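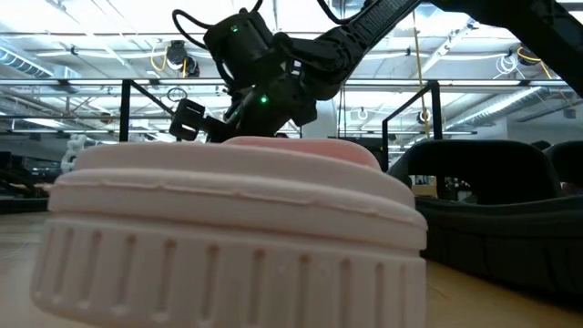 Most of the argument about teaching robots by demonstration is about how many demonstrations you need. I think we should spend more time on who gives them, and how they were taught to do it.

I have trained operators at Mevard since before we had a proper room for it. The work is simple to describe. A person drives an arm by remote control, or takes hold of it and guides it by hand, and the system records what the arm did. Later a model learns from the recordings. The tasks are dull ones: put a lid on a tub, take it off, turn it over, set it down where the next person would want it. A lid sounds easy until you try it through a controller. You can't feel the rim, and you don't know you are pressing too hard until the whole thing slides.

New operators are slow and careful. After a week they are fast. The usual view is that fast is better, and most contracts pay as if it were. Last year Pletonik asked us for 83 good runs of one lid task per operator per shift. We got there, and I don't think the client was well served.

To hit that number, people found the one way that worked and repeated it. They set the lid down in the same spot every time, at the same angle, and came in from the same side. When the lid landed a bit crooked they threw the run away and started again. On paper the recordings were very clean. The trained model could handle a lid that was sitting where our operators liked it to sit, and not much else.

Pin-yu Shek, who has the desk across from mine, went back through the discarded runs. She found 63 in which the operator had fumbled, stopped, backed off and recovered. Those had been marked as failures because they ran over time. In my opinion they were the most useful thing we made that month. A robot in a real kitchen or packing line will get the lid crooked all the time, and it needs to have been shown what to do next.

The other side has a fair case. Warrick Harawira, who runs our schedule, points out that messy runs teach messy habits. If an operator wobbles, the model may learn to wobble. He is right about that, and I have seen it happen. A recovery is worth keeping when the person knew what they were doing. A run where someone was tired and poking at the thing until it moved should go in the bin. The two can look much the same to anyone who doesn't do the job, so the operator should be the one who labels them. At present the label is usually put on by software, or by someone in another building who has never held the controls.

Hand guiding has its own trouble. I like it for beginners because you feel the weight of the arm and you learn quickly where its joints don't want to go. But people lean on it. They push from the elbow when they ought to move the wrist, and the arm records a path that it would never choose under its own power. Ebony Gilchrist teaches our newer staff to start by hand, then switch to remote control after 12 sessions, and I'd keep that order. The hand work gives them a sense of reach. The remote work makes them honest about what the robot can see and do by itself.

I would change two things. Pay by the hour and drop the count. And give every operator some time each week to watch the trained model try the task they taught it. We did this for a while in May last year and then dropped it when things got busy. People who had watched their own robot miss a lid went back to their stations and started varying where they put it down, without being told to.

It costs money, and the clients don't ask for it. Warrick and I are still arguing over whether it comes out of his hours or mine.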